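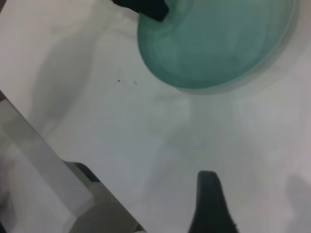 Round green bowl on a white tabletop.

Bringing Diner Leftovers Back to Plate Condition

Restaurant breakfast food reheats badly when everything goes into the microwave in the same box. Each component holds a different amount of water and needs separate handling. The notes below cover the items most often carried home from a weekend brunch.

Sort first
Unpack the box as soon as you get home. Hash browns packed against eggs or fruit pick up moisture and go limp within the hour. Refrigerate anything you are keeping within 2 hours of serving. Time spent in the car counts.

Hash browns and home fries
Use a dry cast iron skillet over medium heat. Spread the potatoes in one layer, press once with a spatula and leave them alone until the underside releases. Flip and repeat. Add oil only if the pan looks dull; diner potatoes usually carry enough of their own.

Pancakes and French toast
Oven at 350 degrees, on a wire rack set over a sheet pan. Cover loosely with foil. For French toast, remove the foil for the last few minutes. A toaster works for thin pancakes but tears the thick ones.

Omelets
Cut into strips before reheating. Microwave at 70 percent power in short bursts, turning the strips between bursts, until the center is steaming. Full power squeezes water out of the egg and leaves a puddle under it. Cheese fillings heat faster than the egg around them — let the plate stand a minute before eating.

Sausage gravy
Thin with a spoonful of milk and warm in a small saucepan, stirring. Bring it to a full simmer. Gravy stored next to a biscuit will have lost liquid to it, so expect to add more milk than seems right.

Biscuits
Split, butter the cut faces, and toast face down in the skillet after the potatoes come out.

Containers
Clamshell foam boxes should not go in the microwave. Move food to glass or ceramic marked as microwave safe. Shallow dishes chill faster in the refrigerator and heat more evenly later — fill them no deeper than two inches.

Last updated Apr 25, 2019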